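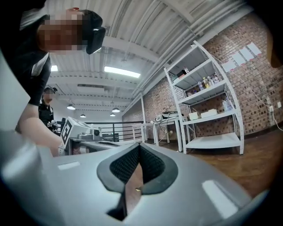 Written by Oluwaseun Okonkwo | Workspace guides

Home Guides Layout Storage Contact

Setting up a counter and side tables on a mezzanine

Fix the counter position first. Equipment on it should be reachable from the front with the forearm extended, and clear of the recessed basin. Leave 9 inches between the basin rim and the nearest housing.

Place two tables side by side against the brick wall. Level each one separately, then check the joint with a straightedge. Heavier boxes go over the legs.

Let cables drop straight from the table edge to the floor and tie off any slack at the wall. Nothing should be stored against the railing. Recheck the levels after 2 weeks and retighten the leg bolts.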